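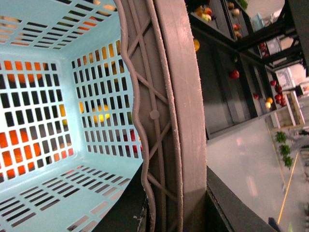

Do Band Reunions Need New Songs?
Student project report by Ga-eun Cho
July

I started this project doubting that a reunited band gets a fair listen. Reviewers say the new record is "a return to form," and I wanted to know what form they meant.

My case was Gristiren, a guitar band that split after two albums and came back with a third, Arivcombe. I played it to 15 students on a Tuesday evening, mixed in with older tracks and no titles given. They marked each song old or new. Eight got the new ones mostly wrong, which fans will call proof that the band still has it. I'm not convinced. Sounding like your old self could just mean you ran out of ideas.

Jae-in Kong thinks I'm being unfair, and that the drumming on the closing track is looser than anything they did before. Maybe. I couldn't hear it on the library speakers.

If I ran it again I'd use headphones and leave out the single, which two people knew already.

Filed under: Music & Sound, Student Work

Contact | © Sukudia | Back to top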